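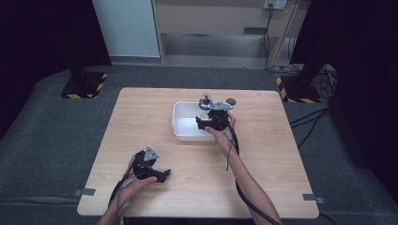
Home Contents Chapters Glossary Index Next

Chapter 7
Live Recording and the Concert Album

A concert album is a record of music played before an audience. The definition seems simple, but most of the albums sold under that name have been edited, mixed, and in some cases partly replayed before release. This chapter considers how such albums are planned and made, and what listeners are entitled to expect of them.

The chapter begins with the hall. A studio is built to keep sounds apart, so that the drums can be made louder without the voice becoming louder too. On a stage, every microphone hears a little of everything. Engineers call this bleed. It limits what can be changed later, and it also gives many live records their sense of space. Students who have worked only with studio recordings often try to remove bleed entirely and are disappointed with what remains.

The main case in this chapter is the album Wonamgate, recorded by the quartet Gresov over two nights in November at the Flurndale, a former dance hall with 613 seats. The group used 42 microphones, eight of them pointed at the audience. The second night supplied most of the finished album. The first supplied one complete song and the applause that opens side two.

The hall itself caused difficulty. The Flurndale has a low balcony that returns the sound of the snare drum to the stage a moment late, and the echo can be heard on every vocal microphone. The engineers hung heavy curtains along the balcony front for the second night. A comparison of the two nights appears in Section 7.3, and readers should listen to both before reading the commentary. 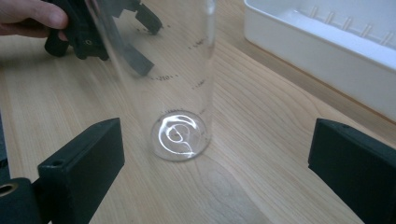
Why do many groups record more than one concert for a single album?

A second concert gives the producer a spare performance of each song. If a string breaks or a microphone fails on one night, the other night's version can be used in whole or in part, provided that the tempo and tuning are close enough for the two to match.

Matching is harder than it may appear. Few groups play a song at exactly the same speed twice, and a crowded room on a warm night does not sound like the same room when it is cool and half full. An edit between two nights is usually placed in a pause or under applause. Gresov's producer made 30 such edits, and Section 7.4 examines the ones that remain audible.

Repairs made after the concert raise a separate question. A singer may return to the studio to replace a single line, or a whole vocal part may be recorded again. Record companies have seldom been required to state this on the sleeve, and practice varies widely. The first pressing of Wonamgate, limited to 1,000 copies, carried a full list of repairs on its inner sleeve — later pressings left it out. Section 7.5 reprints the list and sets it beside the reviews that appeared at the time, several of which praised the passages that had been replaced.

The closing section turns to the audience. Applause is commonly shortened, moved, or made louder, and its placement shapes how a listener judges the song before it. Students should have access to headphones and to a copy of the album Vallejo, the group's earlier studio recording, which contains four of the same songs.

Reader comments

The link to the first-night recording in 7.3 plays only the left channel. The second-night one is fine.

We used this chapter with a first-year class and spent the entire hour on the edits. Is there an answer key for 7.4?

Please add a short note on mono releases. My students asked about them at once.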